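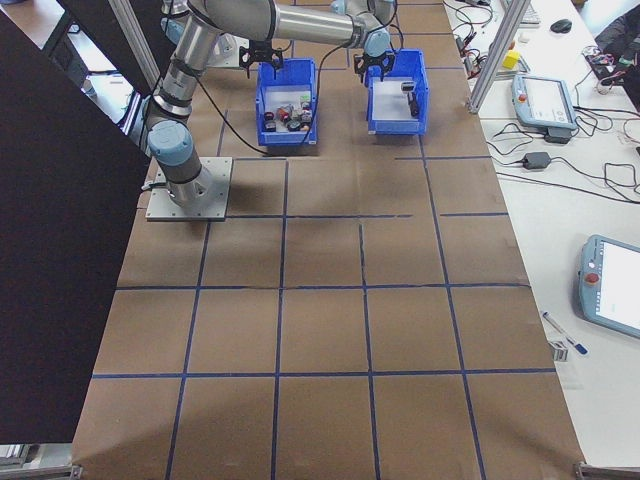
Two blue bins with pale liners on a taped, covered bench top.

Small parts are easier to sort when the bench is set up first. The method below works for push buttons, contact blocks, caps and the other bits that collect in a workshop drawer.

Cover the top. Brown kraft paper or flattened cardboard will do. Pull it tight, tape it at the edges and change it when it tears. Dark parts show up well enough on brown, and crumbs of plastic can be rolled up and thrown out with the old sheet.

Mark squares with blue tape. Small gaps in the lines don't matter. Press each strip down from the middle outward, and if one wrinkles, leave it until the next change of paper. I redid mine in August and it took 30 minutes.
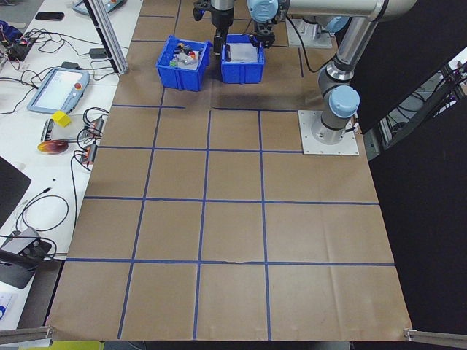
Use 2 bins of the same size, one for parts waiting and one for parts checked. Keep them close together at the back so the near squares stay free for laying things out. Cut a white liner for the floor of each bin. Card is fine. Black pieces disappear on a dark floor, and the liner lifts out for cleaning.

Take parts out one at a time. Imad Atallah, who shares my bench, used to tip the whole bin onto the paper, and he lost 4 screws that way.

Keep caps with their blocks. A red or yellow cap is easy to spot, but a loose contact block looks like every other contact block. If a button is still in one piece, leave it in one piece until you need it.

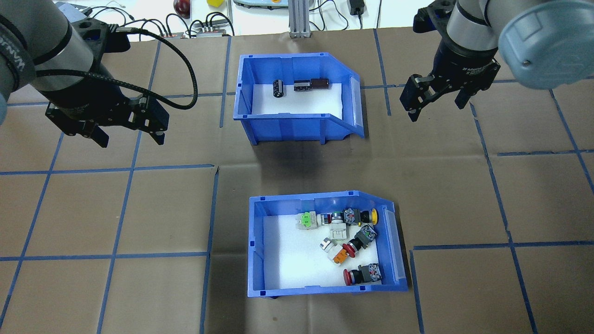 Can mixed parts stay in one bin overnight?

They can, as long as the bin is dry and has a lid or a cloth over it. Put heavy pieces in first and lay push buttons on their sides so nothing presses on the caps.

Wipe the liners with a barely damp cloth and let them dry before refilling. Spare tape goes in the drawer under the bench.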